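Review: the Mai collapsible costume frame, after one full Carnival

Posted 3/29/19

I have carried feathers on my back for a lot of years now, and every one of those years the thing holding the feathers up has tried to hurt me. My first back frame was welded by an uncle out of what I'm fairly sure was a patio chair. The second was a Corard, the old rigid kind, which left a bruise on each hip that lasted until Lent was well under way. So when our troupe in Felardale voted to try the Mai, which folds up, straps on like a hiking pack and costs $158, I voted yes with my hand up before the question was finished.

For anyone who hasn't worn one, a back frame is the harness that carries the big fan of plumes, wings, suns, peacocks or whatever the section leader dreamed up in June after a large meal. Ours this year was a heron. Hiếu Ông drew it, and Hiếu does not believe in small birds.

What's in the bag

You get the spine, two shoulder hoops, a hip belt, a sack of pins and a ring of sockets that your plume rods push into. There are 12 sockets. The instructions are a single sheet with a drawing of a smiling person wearing the frame upside down, or possibly wearing it correctly while standing on their head. I put mine together at the table in an evening. Renato Herrera did his in the time it took me to find the end of the hip belt, and he mentioned this several times.

The sockets take the standard rods. If you have the thicker ones that came with the old Corard frames, they will not go in, and hitting them with a shoe will not change that. I have the shoe to prove it. We ended up sanding the ends of the rods, a dull job that gets fine dust into glitter glue, where it stays.

Wearing it

Good news first. The hip belt works. The weight sits low, the way it does on a decent pack, and your shoulders are left to do the dancing. I did the full route, from the ferry dock to the stadium, with one stop to re-pin a wing and another for a fish pate that I regret nothing about. At the end I could turn my head in both directions. Veterans will know how unusual that is.

Wind is another matter. The frame has a hinge halfway up the spine so that it can fold, and the hinge has a little play in it. Indoors you'd never notice. On the waterfront, with a heron attached, the whole top half starts nodding. It looks like the bird is agreeing with everything the band says. The judges wrote "lively movement" on our sheet, so I suppose we'll be keeping that, but by the last stretch I was leaning forward like a man trying to close a car trunk.

Vy Lưu, who is a good deal shorter than me, had a worse time. The shoulder hoops adjust, but the smallest setting still leaves a gap you could post a letter through. She stuffed hers with a pair of socks and finished the route. If you are under five foot three, try one on before you pay. The kids' section stayed with cardboard and shoulder straps and looked happier than any of us.

Washing and storing

The padding comes off with snaps. Wash it by hand, in cold water, and hang it somewhere the dog can't reach. Mine came out a slightly different blue than it went in, and my bathtub is also now a slightly different blue. The snaps are good ones. The pins are not, and we lost a handful on the road. Buy extra, or raid a hardware store for cotter pins of the same length, which hold better anyway and cost next to nothing.

Folded, the frame goes under a bed or into the top of a closet. This was the main selling point for my household, where the Corard used to live behind the shower curtain and greet guests. The plumes still need their own long box, of course. There is no folding a heron.

The Ullberg, briefly

People keep asking about the Ullberg, so I borrowed Tuấn Kiều's for the last practice before the parade. It's $109, it doesn't fold, and it is stiff as a church pew. In wind it's the better frame by a long way. On the hips it's the Corard all over again, with nicer stitching. Tuấn loves his and wears two T-shirts under it. If your route is short and exposed and you own a garage, get the Ullberg and spend the difference on feathers.

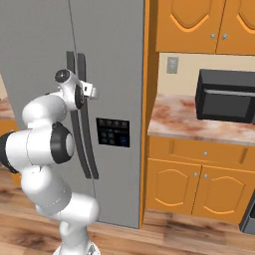 Can you dance in the Mai with a full set of plumes?

For most of the route, if you tighten the hip belt before the shoulders and leave the two top sockets empty. Filling those put too much weight above the hinge, and every jump came back to me a half beat later. With them empty I could do everything in our routine except the backward dip, and I was never all that good at the backward dip.

One last complaint, about the buckle. It's a side-release plastic thing, perfectly strong, placed exactly where your costume belt wants to go. Trí Chu sews for half our section and had to redo the waist on every single heron to get around it. She has opinions about the person who designed that buckle, and she shared them with me through a mouthful of pins. Anyone building a costume from scratch should have the frame in hand before they cut fabric. Ours turned up after the sashes were done, and the sashes had to become, in Trí's word, "ankle features."

Would I buy it again? I'd buy the hip belt again tomorrow. The hinge I'd pay a little extra to have welded shut, which I realize would give me a frame that doesn't fold and a bird behind the shower curtain. I'm keeping it for next year. Hiếu is already talking about a pelican with its mouth open, and he wants something in the mouth.

Four stars for comfort, two for wind, and one for the drawing on the instruction sheet, which I've put up on the fridge.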